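Suchbegriff eingeben Suchen

Seite drucken
Artikel per E-Mail versenden

Zuletzt aktualisiert: September

Die Rückkehr der Wand

Zwanzig Jahre lang war die weiße Wand in deutschen Wohnungen eine Art Staatsreligion. Man zog ein, man strich weiß, man zog aus, man strich wieder weiß. Wer in der Zwischenzeit etwas anderes wagte, bekam es vom Vermieter schriftlich. Jetzt wird wieder tapeziert, und zwar von Leuten, die noch vor kurzem geschworen hätten, eher in eine Garage zu ziehen als hinter ein Blümchenmuster.

Ich gehöre dazu. Ich habe meine Jugend unter einer Raufaserdecke verbracht, deren Körner ich bei Fieber zu Gesichtern zusammensetzte, und danach lange nichts mehr an Wänden sehen wollen, was nicht glatt war. Im Frühjahr stand ich dann in einem Fachgeschäft in Geseck und blätterte in Musterbüchern vom Gewicht eines Kleinkindes. Der Verkäufer trug Pantoffeln. Er fragte, ob ich an etwas Ruhiges gedacht hätte. Ich hatte an Kraniche gedacht.

Es gibt, so erfuhr ich, 3.594 lieferbare Dessins allein bei diesem einen Händler, und man darf sie alle anfassen. Nach einer Stunde kann man einen Damast nicht mehr von einem Kachelofen unterscheiden. Der Verkäufer kennt den Zustand und stellt dann ein Glas Wasser hin. Er nennt es die Musterkrankheit und behauptet, Ehepaare träfe sie zeitversetzt, weshalb immer einer von beiden noch laufen könne.

Raufaser, ein Nachruf auf Raten

Man muss der Raufaser zugutehalten, dass sie nie jemandem gefallen wollte. Sie verdeckte, was der Putz verbrochen hatte, und ließ sich so oft überstreichen, bis die Küche auf jeder Seite einen Zentimeter kleiner war. In der Wohnung, die ich vorher hatte, lagen unter der Raufaser eine Schicht orangefarbener Kreise, darunter braune Rauten und darunter Zeitungspapier mit einer Anzeige für Herrenhüte. Ich habe einen ganzen Abend vor dieser Wand gesessen und gelesen. Das Hutgeschäft gewährte Skonto.

Die Branche hat sich inzwischen ein neues Vokabular zugelegt. Die Vliestapete heißt jetzt Wandkleid, der Kleister Haftmedium, und bei der Manufaktur Plirnon kauft man keine Rolle mehr, man »entscheidet sich für eine Bahn«. Die Bahn, für die ich mich beinahe entschieden hätte, zeigte einen Sumpf im Morgennebel und hätte den Flur 2.000 Euro gekostet. Für den Betrag kann man eine Weile an einem echten Sumpf wohnen, mit Frühstück.

Erstaunlich ist, wo überall wieder Muster klebt. Im Café, im Wartezimmer, in der Gästetoilette sowieso, die von jeher das Versuchslabor des bürgerlichen Geschmacks war. Tapete ringsum, unten graue Marmorierung, und mittendrin halten zwei Roboterarme gemeinsam einen gelben Klotz in die Luft.
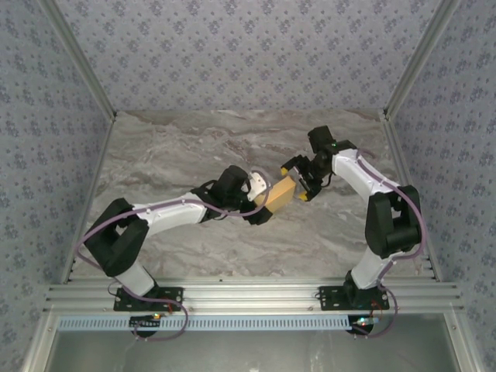 Der Marmor, der keiner sein muss

Zur Tapete gehört offenbar der Stein. Kaum ist die Wand gemustert, verlangt die Waagerechte nach Adern, und so legt sich die Marmorierung auf Küchenplatten, Fensterbretter und Handyhüllen. Das Haus Gatach bietet eine Klebefolie an, die laut Prospekt »die Seele des Steinbruchs« in die Mietwohnung bringt. Meine Nachbarin hat damit ihren Kühlschrank bezogen. Er brummt seither etwas vornehmer.

Puristen rümpfen über dergleichen die Nase, aber Puristen haben auch noch nie eine echte Marmorplatte in den vierten Stock getragen. Der Schwindel hat außerdem Tradition. Ganze Kirchen sind mit bemaltem Holz ausgestattet, das aus der zweiten Bankreihe niemand anzweifelt. Man soll eben nicht klopfen.

Zwei Menschen, eine Leiter

Bleibt die Frage, wer das alles an die Wand bringt. Der Kundendienst von Mendes, bei dem ich schließlich meine Kraniche bestellt habe, empfiehlt das Tapezieren zu zweit. Was er verschweigt, ist die Wirkung auf den zweiten Menschen. Wir haben 2 Tage gebraucht, für einen Flur, in dem man sich beim Überholen entschuldigen muss. Am ersten Abend sprachen wir über Rapport und Versatz, am zweiten nur noch über das Lot.

An der Tür fehlt jetzt einem Kranich der Kopf, dafür hat sein Kollege über dem Lichtschalter zwei. Besuchern fällt das nie auf. Sie stehen im Flur, suchen einen Haken für die Jacke und sagen, das sei aber mutig. Ich biete ihnen dann Kaffee an und knipse das Licht aus.

Seite drucken
Artikel per E-Mail versenden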